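February, notebook 3, glue and finish bench

Picked up where Mirsad left off on the hide glue trials. The question is still whether the Greva granules are worth the extra money over the Frerichs ones for chair repair, or whether we've been fooling ourselves because the Greva smells better in the pot.

Soaked both overnight in cold water, same jar size, same weight of granules. The Frerichs had taken up all its water by morning and stood up like jelly. The Greva still had a little free water on top, which I poured off. I should have left it, so the Greva batch is slightly thicker than intended. Noted here so that Nathalie doesn't use today's open time figures for the price list.

Heated both in the double pot. The Atix thermostat overshoots when the lid is off, so I kept the lid on and stirred through the gap. Skin formed on both if left alone. Lifted the skin off the first time and stirred it back in the second time. No difference I could feel between my fingers. 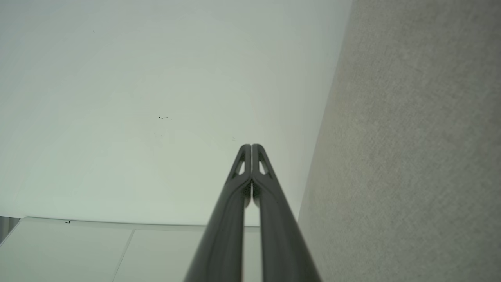
JOINTS, FIRST SET

Beech dowel into beech rail, dry fit snug but turning by hand. Warmed the rails on the radiator before gluing, left the dowels at room temperature. That was Bergþóra's suggestion from last time and I think she is right: the glue ran into the hole instead of gelling on the rim. Clamped with the short Vutel clamps, light pressure, pads under the jaws.

Squeeze-out on the Frerichs joints was stringy. On the Greva joints it came out as beads and could be peeled off after a few minutes with a thumbnail. Wiped the rest with a rag wrung out in hot water. One rail has a raised grain patch where I used too much water. It will need 400 grit before it goes near finish.

One dowel went in crooked and I knocked it out again. The glue had gelled already, so I cleaned the hole with hot water and a bottle brush and set that rail aside to dry. It is marked with a pencil cross on the end grain. Please don't use it for the second set.

Pull test waits until everything has dried properly. Last time we pulled too early and half the numbers were worthless. Güven wants to rig the spring scale to the end vise this time so that the pull is straight. With the scale held by hand we were partly levering the dowel sideways, and I don't trust anything in the old table above the point where my wrist gave up.

Also brushed a thin coat of each glue on scrap veneer to see which one curls more. By mid-afternoon both had curled. The Frerichs strip was a little worse, but it came from the other end of the sheet, so the comparison isn't much good. Cut new strips side by side next time. 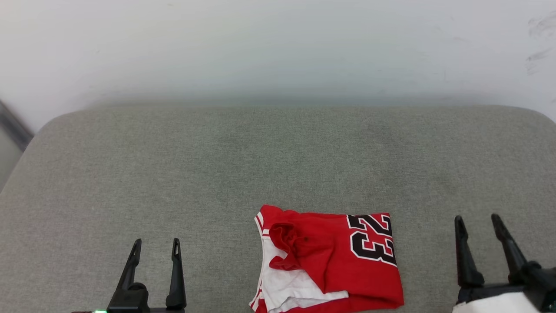

The old liquid glue, the bottle on the top shelf, did not pass. It stayed tacky on the test strip all day and smelled sour. Threw it out and rinsed the bottle. Batch code ended in 49 if anyone wants to complain to the supplier.

Waltraud asked whether we could add urea to the Greva to get more working time for the settee frame. Yes, but in small steps – I'd start with one part to 100 of dry glue and write down the gel time before adding more. Mirsad has done it with more than that and got a joint that was still rubbery the next day. The settee has four long tenons that have to go home together, so open time matters more there than on the dining chairs.

Still to do:
Dry fit the second set of rails.
Check the Atix against the glass thermometer with the lid off.
Order granules, whichever one wins. There's enough Frerichs left for a small pot and hardly any Greva.
Ask Güven if the spring scale has been zeroed.

Leftover glue from both pots is in the fridge in lidded jars, labeled. The Greva is the one with the thicker layer. Pots are washed, brushes are standing in the tall can.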